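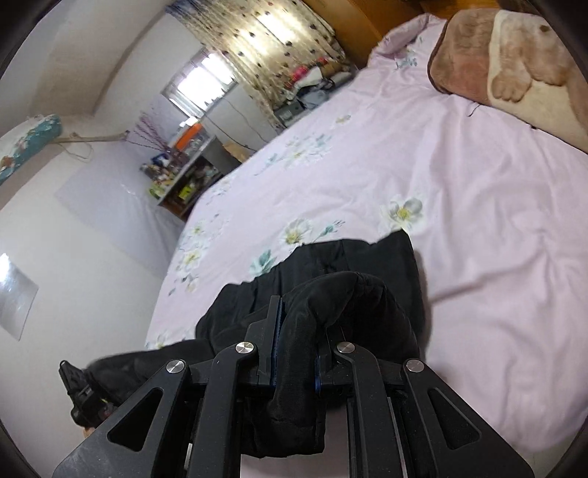
The Trundero Survey: who went, what they measured, and why the map was wrong for so long

Project report, second version
Jan 13, 2024

1. What this is about

The Trundero is a high plateau inland from the harbour at Grulness. Before the survey it was on maps as a blank with a dotted line round it, and on two of them the dotted line wasn't even in the same place. In the nineteen-twenties a small party went up there for one summer and came back with heights, a sketch map, boxes of dried plants and a lot of letters. My question was meant to be "what did the survey find". It has changed a bit. It is now more like "why did people go on using the old map after the survey". I changed it in week three, so some of the early notes don't fit very well, sorry.

2. Sources

Main source is the letters. 247 of them in the folder at the local archive, most from Marit Solheim, who led the party, and a smaller bundle from Ingegerd Åberg, who did the plants and most of the photographs. Handwriting bad in both. Åberg is worse but she draws little pictures in the margin, which helps.

Then the survey notebook. Water damage on the last third. The heights are readable, the bearings mostly not.

Then the two printed maps — the old harbour office one and the one Solheim had printed after. I worked from photocopies, so I can't say anything about the colours.

There was meant to be a diary by one of the carriers too. It is in the catalogue but not on the shelf. I asked twice.

3. The route

They landed at Grulness at the start of June with the stores already late. Some came on the next boat, some never came. From the harbour the track goes up the river to Haugen, which was a farm then and the last place with a roof. They rented the barn. Solheim paid for a month and they ended up using it all summer as a store, which caused an argument in the end. The farmer's bill is in the folder with "no" written across it in pencil. I think that's her writing.

From Haugen up to the plateau edge there are two ways. The short one goes straight up beside the waterfall and the long one goes round by the lake, Ginis. Old map shows only the short one. It also shows Ginis on the wrong side of the ridge, this is the mistake I keep coming back to. Solheim tried the short way first as she believed the map. Two days lost and one box of plates broken. After that everything went round by the lake.

By her own total the party walked 424 miles that summer, counting every trip back to the barn. I haven't been able to check it. The notebook gives distances for the outward legs only and I'm not sure if she doubled them.

4. The party

Eight people at the start. Solheim, Åberg, two students, and four carriers hired at Grulness. One student went home with a bad knee before they even got to the lake. The carriers are hardly named in the printed account, just "our men", but the wages book has them down by first name and it's clear two were brothers. One of them found the route round Ginis. Solheim says so in a letter home and then leaves it out of the printed account completely. I think this matters and would have liked to do a whole section on it.

Solheim had done harbour and coast work before, never inland. Åberg had been in mountains a lot but never with instruments. You can see them swapping jobs in the notebook, the writing changes half way down a page.

5. The photographs

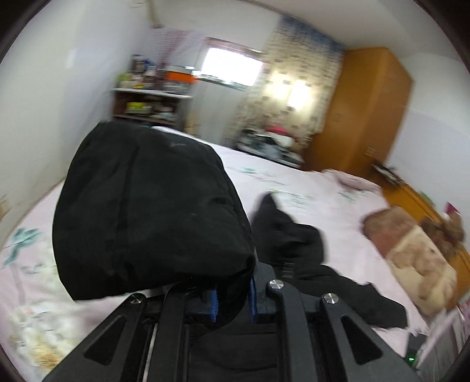

Åberg had no proper dark tent. It was on the list of things that never got past the harbour, so she changed her plates under whatever black cloth the party had, doubled over and tied. She complains about this in nearly every letter. Cloth held from one low point is awkward stuff, as with the big black piece held up over the pink flowered sheet: the top puffs out round, and down by the grip it all pulls in to soft wrinkles. Light gets in at wrinkles. She wrote that the lower corners were "always the trouble", and on the prints that survive the fogging is in the corners, nearly every time. I had put that down to age or bad storage before I read the letters. The archive label says "deteriorated" which is maybe not the whole story.

Only some of the pictures were ever used. Solheim picked the ones with people in for the lecture and the ones of the ridge for the map. The best one in my opinion is neither, it's the lake from the north end with cloud right down on the water. Åberg has written the time on the back, very early morning. No other information.

What the photographs prove: Ginis is east of the ridge. There is a print with the ridge and the lake and the sun in the same view and a time on the back, so you can work it out. I did it with a protractor and then again with my brother checking. East both times.

6. The heights

Solheim used a barometer, and boiled water as a second check. The highest point came out at 1,028 metres. The old map had given it a good bit more, with no source. There's a rude letter from the harbour office asking if the instrument had been dropped. She answers very politely that it had been, once, and that she had tested it again afterwards at Haugen and found no change.

I tried to plot all the heights on one sheet (see appendix B). Most sit on a sensible line. Three don't, and they are all from the same afternoon with a storm coming in, so the pressure would have been falling fast and the barometer would read too high. She put a ring round those three herself. So she knew.

7. Clothing and cold 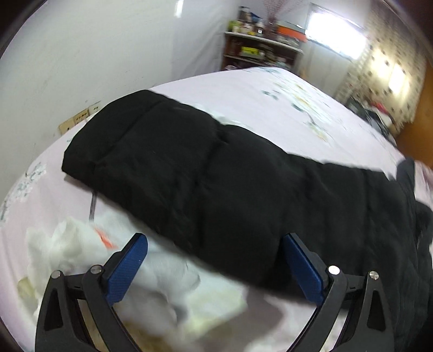 The party was badly dressed for the plateau even though it was summer. Wool, oilskin on top, and for the two who could afford it a quilted coat ordered specially from a sailmaker. Åberg's order is in the folder with a sketch: rows of stitching going straight across, filling in between. Same idea as the black padded garment, probably a coat, lying across the bed, with its stitched rows and the soft puffy bits between them, although hers was canvas outside and must have weighed a ton. The rows are to stop the filling sliding to the bottom. On her sketch the gaps are wider at the shoulders and she has written "narrower!!" next to it. The sailmaker did not make it narrower. By the end of the summer, she says, she had two warm hips and cold shoulders.

It matters for the survey as well, not only for comfort. The readings stop earlier and earlier in the day as the summer goes on. Solheim puts this down to cloud. Åberg puts it down to fingers. Nobody could work the small screws on the theodolite after late afternoon, and gloves were no use for it. I made a table of the last reading each day and there is a steady slide after the first fortnight (appendix C). The north side was done last and in the worst cold, and it's the north side that is thinnest on the finished map.

8. Why the old map went on being used

I expected to find some big quarrel. There's the rude letter and not much else. What I did find:

The harbour office had a large stock of the old map printed and wanted to sell it. That's in their own minutes, pretty plainly.

Solheim's map came out at a different scale so it didn't join up with the coast sheets. Anyone wanting the coast and the plateau together bought the old one.

Her map has the names in the local spelling. The old one has the official spelling. Teachers were told to use the official one.

She printed few copies and gave a lot of them away. There's a list of who got one. The farmer at Haugen is on it, so maybe they made it up over the bill.

Put together I think it was mostly money and habit. I can't prove the part about the schools, I only have one letter for it and it's a copy. The lake was still on the wrong side in a school atlas printed well after the survey. My teacher has one at home.

9. Problems with this project

Too many letters, not enough weeks. I read all of Åberg's and perhaps half of Solheim's properly, the rest I skimmed for place names. If there is something important about the printing in the half I skimmed then section 8 is weaker than it looks.

The carrier's diary. Still missing. Would change section 4 for certain.

I didn't get to go up there. The plan was to walk from Haugen to Ginis and take the same picture from the north end. The road was shut and then term started again. The farm is still there acording to the map, no idea about the barn.

Some miles and some kilometres. Solheim uses miles for walking and metres for height and I've left it as she had it.

10. Things I would do next

Find the diary. Ask the other archive about the carriers' families, the brothers especially. Get somebody who knows barometers to look at the three ringed readings and say if they can be corrected. Scan the Åberg prints before they get any worse, the staff said they would think about it.

Appendix A — list of letters used, with dates where there is one
Appendix B — heights
Appendix C — last reading of each day
Appendix D — sketch of the two routes, mine, not to scale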